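Chapter 7
Beds, Mattresses and Bedding

In this chapter you will learn to:
Name the parts of a bed and say what each part does
Inspect a bare mattress before it is made up
Sort bedding into what stays, what is washed and what is thrown out
Store clean linen so that it is ready for the next guest

Key terms: headboard, side rail, slat, ticking, channel stitching, protector, turnover

7.1 Why the bed comes first

A guest who walks into a rented room looks at the bed before anything else. Housekeepers know this, and most of them plan their work around it. The bed is stripped at the start of a turnover, the mattress is left bare while the dusting and the bathroom are done, and the clean linen goes on near the end.

Leaving the mattress bare for a while lets air reach the fabric, and it gives the housekeeper a chance to look at the surface in good light. A made bed hides a great deal. Stains, loose seams and sagging edges all disappear under a fitted sheet, and they can stay hidden for months if the same person changes the same bed in a hurry each time.

Provided beds are an old part of the lodging trade. The house rules of the Barnero Inn, dated 1806, say that each guest is to have "a tick well shaken and a cloth upon it." A tick was a fabric bag stuffed with straw, wool or feathers. The cloth that covers a modern mattress is still called ticking, although it now holds foam or springs.

7.2 The parts of a bed

A bed has two main parts, the frame and the mattress. The frame includes the headboard, the side rails, the foot and the slats or base that carry the weight. Some headboards are solid wood. Others are upholstered, with fabric stretched over padding and set into a frame. Upholstered panels are often finished with channel stitching -- long parallel seams that divide the padding into strips. The seams look neat, but they collect dust and need a brush attachment on the vacuum.

The mattress has a cover, an inner support layer and, on many models, a band of firmer material along the sides. Pale covers are common in rented rooms. They show marks early, and that is useful to the person doing the inspection.

In practice a room in the middle of a turnover is rarely tidy. A cloth may be left on the mattress, boxes of supplies may be stacked against the wall, and a second bed frame may be standing close behind the first. The housekeeper has to be able to see past all this to the condition of the bed itself.

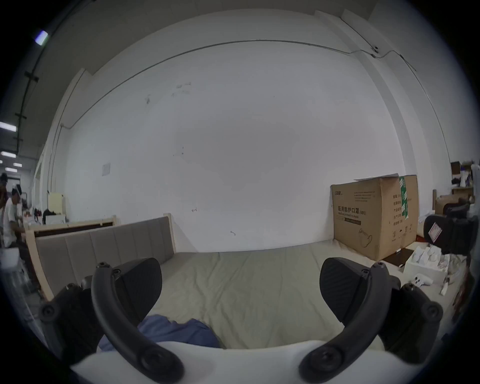

7.3 Clearing and inspecting the mattress

Start with whatever is lying on the bed. Pick up cloths and small items one at a time and shake each one out over the floor. Do not gather everything into one bundle -- keys, earrings and phone chargers are easily lost that way.

Next, smooth the cover with the flat of your hand, working from the head to the foot. Shallow wrinkles in the cover are normal. A deep fold that comes back after you smooth it may mean that the cover has stretched or that the layer under it has moved. Write it on the room sheet.

Then check the seams on all sides. Lift each corner and look at the underside and at the slats. At the Hinlow training house, students inspect 107 beds before they take the practical test, and loose slats are the fault they report most often.

Cartons should be kept off the mattress. The bottom of a box picks up grit from floors and carts, and the grit will mark a light fabric. Set boxes against a wall or on a luggage stand, with the printed side facing out so the contents can be read without moving them.

7.4 Sorting the bedding

Used bedding is sorted at the bedside. Sheets and pillowcases go to the wash after every stay. Protectors are washed on a schedule, or at once if they are marked. Blankets in the Keleo system are washed after every 5 stays, and a tag sewn into the hem is used to keep the record.

Torn pieces are set apart. Small tears can be mended, and worn sheets are cut up for cleaning cloths. These cloths should be a different color from the guest linen so that the two are never mixed.

Before you read on

Look at a bed you know well, at home or at work. Take off all the bedding and write down the parts you can name. Note any marks, loose seams or sagging you find, and keep your notes for the exercise at the end of section 7.5.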